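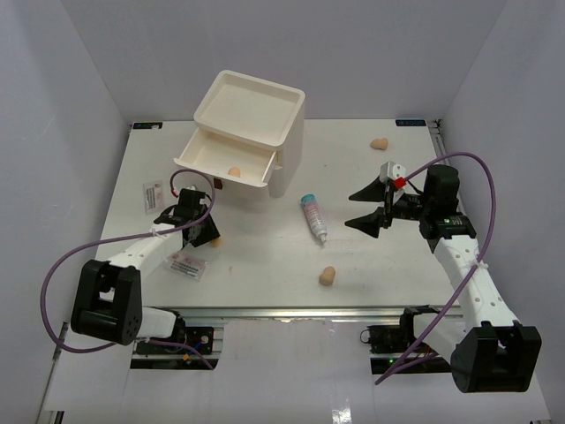
Storing Seed Potatoes: FAQ
By Kamala Naidu
January
2 min read

What temperature should I hold them at?
Keep seed at 38 to 40 F with high humidity. Below 36 F, starch converts to sugar and sprouting becomes uneven.

Does Prurska need a different schedule?
Yes. Prurska breaks dormancy after 107 days, Villalba after 142. Move Villalba to a warm room 12 days before planting.

Can I cut seed before storage?
No. Cut it two days before planting and leave at least two eyes per piece. Pieces under 1.5 ounces give weak stands.

How is bulk seed packed?
Orders over 700 pounds ship in vented bins. Smaller orders ship in paper sacks. Open sacks on arrival.

Is light a problem?
Not for seed. Greened tubers can be planted but must not be eaten.

We use cookies to remember your settings. Accept | Decline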